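Preguntas frecuentes sobre envíos, embalaje y devoluciones
Tienda en línea Trurum – Atención al cliente
Condiciones vigentes desde el 4 de enero

¿Qué zonas cubre el servicio de envío?
Península, Baleares y Portugal continental. Los pedidos con destino a Canarias, Ceuta y Melilla se tramitan con presupuesto previo y quedan sujetos a los impuestos y gastos de despacho aduanero que correspondan. No se realizan entregas en apartados de correos.

¿Qué modalidades de envío existen?
Estándar, con entrega en tres a cinco días laborables, y Flukow, con entrega en el siguiente día laborable para pedidos confirmados antes de las 13:00. La modalidad Flukow no está disponible para Portugal ni para bultos que superen los 20 kg.

¿Cómo se calcula el peso facturable?
Se aplica el mayor de dos valores: el peso real y el peso volumétrico. Este último se obtiene multiplicando largo, ancho y alto en centímetros y dividiendo el resultado entre 5000. Las medidas se toman sobre el bulto cerrado, por su cara exterior, y se redondean al centímetro superior.

¿Puedo modificar la dirección una vez confirmado el pedido?
Sí, mientras el estado sea «Pendiente» o «En preparación». Con el estado «Expedido», el cambio debe solicitarse a través del enlace de seguimiento y solo se admite dentro de la misma provincia. El cambio de destinatario requiere siempre autorización del titular de la cuenta.

¿Qué tipo de caja se utiliza?
Cartón ondulado de canal simple para bultos de hasta 10 kg y de canal doble para pesos superiores. El formato se asigna de forma automática según el volumen del pedido, y el cierre se efectúa con cinta de papel engomado. No es posible elegir el modelo de caja, salvo en cuentas profesionales con contrato Ngata.
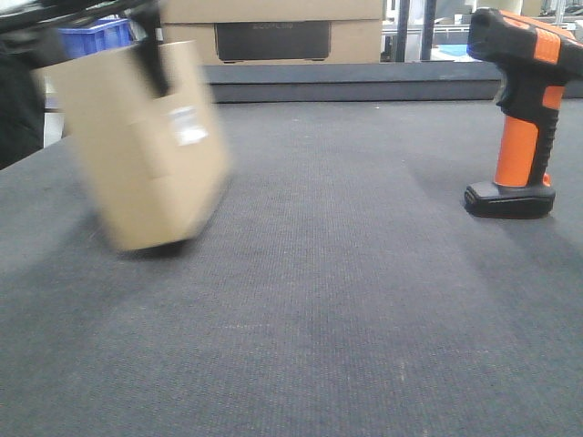

Caja de cartón ondulado con etiqueta en la cara frontal.

¿Dónde se encuentra el número de expedición?
En la etiqueta de transporte, bajo el código de barras, y en el correo de confirmación de salida. Consta de doce dígitos. No debe confundirse con el número de pedido, que empieza por TR y no sirve para consultar el seguimiento.

El seguimiento no se actualiza. ¿Qué debo hacer?
Los estados se registran únicamente cuando el bulto pasa por un punto de lectura. Es normal que transcurran 24 horas sin cambios, o 48 si el trayecto incluye transporte marítimo. Superado ese plazo, abra una incidencia desde el área de cliente con el código 142 (falta de lectura).

¿Qué ocurre si no estoy en el domicilio?
Se efectúa un segundo intento el siguiente día laborable. Si tampoco hay entrega, el bulto se deposita en un punto de la red Stisimer durante siete días naturales. La red dispone de 216 puntos; el asignado figura en el aviso. Para la recogida se exige documento de identidad y número de expedición.

El bulto presenta daños exteriores. ¿Debo aceptarlo?
Puede aceptarlo con reservas o rechazarlo. En el primer caso, anote el daño en el albarán o en el terminal del repartidor – la fórmula «pendiente de revisión» no se considera reserva – y comuníquelo en un plazo de 24 horas con fotografías del embalaje, de la etiqueta y del contenido. Conserve todo el material hasta la resolución del expediente.

¿Y si el daño no es visible desde fuera?
El plazo de comunicación es de siete días naturales desde la entrega. Utilice el código 2144 (daño oculto) e indique la posición del artículo dentro de la caja.

¿Está asegurado el envío?
Todos los envíos incluyen cobertura hasta 300 euros. Para pedidos de valor superior puede contratarse una ampliación en el último paso de la compra, con un límite de 2000 euros por bulto. La cobertura no puede ampliarse después de la expedición.

¿Cómo se tramita una devolución?
Desde «Mis pedidos», opción «Devolver», dentro de los 30 días siguientes a la recepción. El sistema genera una etiqueta en PDF que debe imprimirse al 100 %, sin ajuste de página, y pegarse en una superficie plana del bulto, sin cubrir cantos ni solapas. Retire o tache las etiquetas anteriores. Las compras realizadas en abril mantienen el mismo plazo, aunque coincidan con campaña promocional.

¿Puedo reutilizar la caja original?
Sí, si conserva la rigidez, no tiene perforaciones y las solapas cierran por completo. Rellene los huecos con papel. No se admiten bultos atados con cuerda ni envueltos únicamente en film.

¿Cuándo se recibe el reembolso?
En un máximo de 14 días naturales desde la comunicación del desistimiento, por el mismo medio de pago. El abono puede retenerse hasta recibir la mercancía o el justificante de su envío.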